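# Handout 4 — perception to grasp, in sim

Assumes you did the Alva install. If the planner dies on start check your config path first, it's nearly always that.

Pipeline for this lab: segment → pose → grasp candidates → plan → close. Each stage is its own node. Don't merge them, you'll want to swap one out next time.

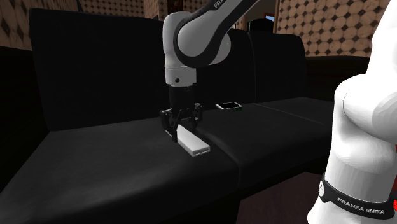

Segmentation first. Hullon gives you a mask per object, threshold is in the yaml. Default is tuned for bright objects on light tables so expect trouble with dark on dark. The white box on the black seat is the easy case, get that mask clean before you touch anything else. Then try the phone further back — black screen on black uphostery, the mask may keep only the pale border. Write down what you get.

Pose: fit a box to the masked points, take the long axis for yaw. 3480 points is plenty, downsample if you have more. Watch the 180 flip. Both answers are valid for a parallel grasp but the planner will happily take the long way round.

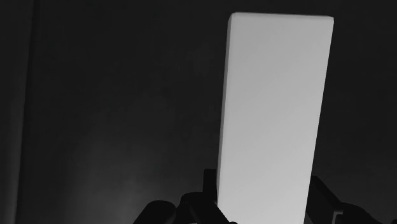

Grasp candidates: sample 18 along the long axis, closing direction across the short side. Score by distance to centroid, then drop anything in collsion. Planner timeout is 790 ms, leave it.

Wrist view and scene view are separate topics. Check which one your node subscribes to!!
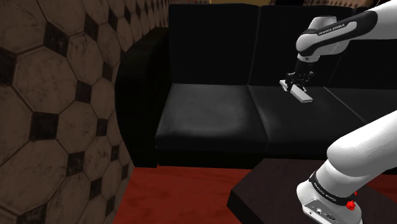
Himley asked last time whether to replan after the pose updates or just servo the remainder. Ketdale's reply was to replan once at pre-grasp and then go straight down, no servoing in this lab.

Hand in: yaml, masks, one log per run.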